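About Us

Hello, and thanks for clicking through! I never know how much people want from these pages, so I'll tell you what we do and you can skip to the bottom if you only came for the prices.

We're Bravstead, a small cleaning and tidying firm (very small, it was me and a borrowed hoover for the first year). We look after lounges, waiting rooms, student common rooms and the odd office where people eat their lunch on the sofa and then wander off. I started out doing end-of-tenancy cleans around Zasley, and I found I liked the in-between jobs best. I mean the rooms that aren't filthy, they've just been lived in hard all week, with cups and wrappers on the carpet and something that ought to be in the wash left on the cushions. 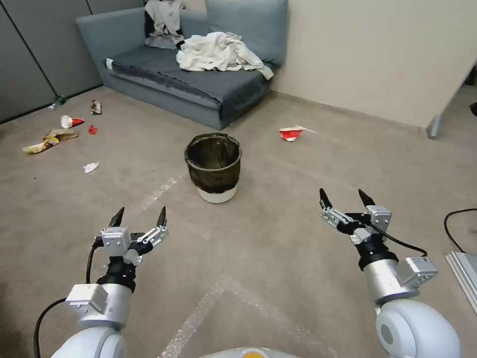
My first regular job was the break room at the El Ouafi print works, and everything I do now comes from that room. I always begin with the floor. Bin out in the middle, fresh bag folded well over the rim, then round the edges first, along the skirting and into the corners where bottles like to roll. Cups next, then wrappers, and tissues last with gloves on, thank you very much. Only then do I touch the sofa. If you plump the cushions first you just end up treading crisps into the carpet while you admire them!

We've got 3 sizes of visit. The Quick Once-Over is for litter and soft furnishings, and it's what most people want. The Proper Go adds hoovering, marks on the carpet and wiping down. The Big One is for after parties, and I'd ask you to ring me before booking it so I know what I'm walking into.

I'm fussy about clothes and throws, by the way. Anything made of cloth that's been left behind gets shaken out, folded and put on the arm of the sofa, even if it looks like it's had its day. I once binned a grey cardigan in Rallermont and I still hear about it.

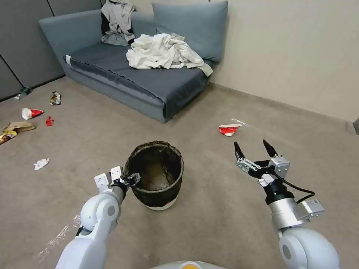
Carpets are the other thing I go on about. Pale ones show every scuff, and a lot of people scrub at them, and then you've got a clean ring with a fluffy patch in the middle. Dab, leave it, dab again. Have a cup of tea. We carry our own cloths and spray, so you don't need to leave anything out for us except the key.

There are 5 of us now and we did 400 visits last year, which I'm still a bit giddy about. We cover Zasley, Rallermont and the villages on the bus route between them. Evening visits are fine, and we can be in and out before your first people arrive at eight if mornings suit you better.

Prices are on the next page. If your room's an odd shape or an odd size, send me a message and I'll pop over for a look.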